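2024-05-18
Zulletti street-following kit, trial unit, second entry

Still working through the evaluation for Feltville. Elin wants a yes or no by August. So far I have a maybe and a headache.

Setup

Swapped the mount again. The bracket Zulletti ships has one thumbscrew, and the thumbscrew has opinions. Baiba drilled a second hole and put a proper bolt through it, so we have probably voided something. Mererid is checking the paperwork, which runs to 112 pages and spends two of them on the product.

Firmware is as delivered. Junhao wanted to update it first, but Cledwyn's rule is that we test what the customer would take out of the box, and I agree with him, mostly out of laziness. Free road detection on, curb detection on, painted-line mode on "auto." The sales sheet says the kit needs "no prior map and no special road furniture." Good. We have neither.

Confidence threshold at 30, the default. Thirty what, the manual doesn't say.

Street views

Long straight piece, white edge line on the left and a white curb on the right, with a painted stripe across the lane for the planner to worry about:

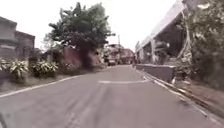

Open stretch by the shops, no lane markings, one red car at the left curb:

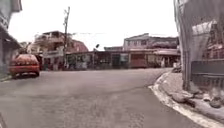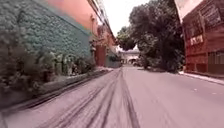
The green wall with the archway at the far end. Tire marks down the middle of the road, darker than any of the paint.

What the kit made of it

1. Edge lines. Happy when it has one. The overlay sticks to it and the steering suggestion is calm enough to be dull, and I have no complaints about dull.

2. Stripe across the lane. Logged as "transverse feature, class unknown." Fair enough. I'm not sure myself if it's a speed bump or a stop line. My objection is that the kit then recommends holding speed, a bold choice for something you've just admitted you can't identify.

3. No markings. "Auto" is supposed to fall back to curbs and does, after a pause in which it seems to be thinking about its life. The right-hand curb curves and the fitted path cuts inside the curve. Junhao thinks the smoothing is too heavy. There is a setting for smoothing. It is in the paid tier.

4. Tire marks. My favorite. It follows them. Several lovely dark parallel curves, fitted with a score far better than anything it managed on real paint. Whoever left those marks is now the lane authority for our robot.

5. Plants. Better than I expected. The wall of leaves came out as a solid boundary, and so did the shrubs at the foot of it. Credit to Zulletti, grudgingly.

To do

– Rerun 3 and 4 with painted-line mode forced off (Junhao)
– Ask Zulletti support about the threshold units. Last ticket took over 30 days, so ask soon
– Same routes through the old Prydderch unit for comparison, if Cledwyn can find its power supply
– Blurry edges: try a shorter exposure before blaming the software
– Quote is 3000 per cart without the paid tier. Get the other number in writing (Mererid)
– New thumbscrew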